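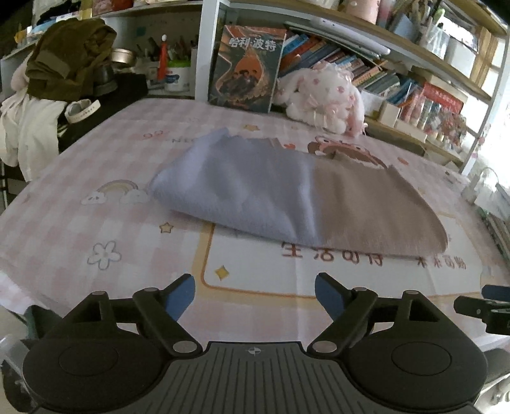
31 August 2018, Wotness notebook, cloth folding

Folding has taken over the whole week, and I want to get some of it down before I forget which changes were mine and which came from the Cletholm people. We're still teaching the half fold by hand, with a black gripper in each fist, and I have to say I've grown fond of it. You stop thinking about the fingers after a while and just fold. The trouble comes when you look at the recordings afterward and see how much of what you did was habit. I was pleased with the view for once, though. In the still I saved for this entry the blue pads are open and facing each other with nothing between them, and past them you can see the folded piece on the pink-and-white checked cloth, with the smooth near edge and that jagged, peaked far edge that I keep promising to do something about. The thin shadow along the near side is useful too, and I've started lining up my approach on it without meaning to.

The far edge first, then. My feeling is that it comes from how I let go. I open both hands at the same moment and pull straight back, and I suspect the pads drag a little on the top layer as they leave. One of the Cletholm notes suggests opening, waiting a beat, and lifting before backing away. I tried that at the end of the afternoon and it felt awful, like folding with oven mitts on, but awkward and wrong are different things and I'd like to give it a proper try before I grumble any more.

Some bits about the recording itself, for whoever picks this up next:

The target for this batch is 400 demonstrations and we are not close. Please don't rush on that account. A slow clean one is worth having, and a fast one where you fumble the corner and grab it again teaches the arm to fumble.

Pletgate still drops the start of a recording if you begin moving right away. I hold still for 3 seconds after the tone and that cures it. The hold gets trimmed later, so don't worry about it looking silly.

Keep the pads pointed at the cloth between folds. I have a bad habit of letting my wrists sag when I'm tired, and then the camera is staring at the table edge when the next fold starts.

If a fold goes badly, say so out loud and leave the recording alone. I was deleting mine on the spot, and we lost a couple of recoveries that would have been very nice to keep.

Now the printed tablecloth, which we have gone back and forth on. My own vote is to leave it down. It's a busy thing, with the rainbow and the stars and the big white panel with "生活可待" on it, and the fabric lies right over the tops of the characters. On the plain bench the model found the edge of the cloth easily and we all felt clever, and then it was hopeless on anything with a pattern. A kitchen table at somebody's house is going to look a lot more like this one. I'd also leave the bookshelf behind as it is, plush rabbit and all, and not tidy it between sessions. Cletholm would prefer a plain backdrop and we agreed to do 2 sessions their way and compare. Fair enough.

Remote control next to hand-held: I did 5 folds through the Pathirana arms this morning to remind myself how it feels. It's so much slower! You do get joint positions straight off the arm, and there's no question of asking for something it can't reach, so I wouldn't drop it. But my folds were timid. I kept stopping halfway across to check where the second hand was, and all of that stopping goes into the data. I'd keep the arms for checking and for the odd correction, and do the bulk by hand.

To do: check that the tracking on the right hand holds up when it comes in high over the left one. Order spare pads. Write the slow release up as its own variant in Pletgate so it doesn't get mixed in with the old ones. Towels are meant to start in September, and I'd like the far edge sorted out before we get to anything thicker.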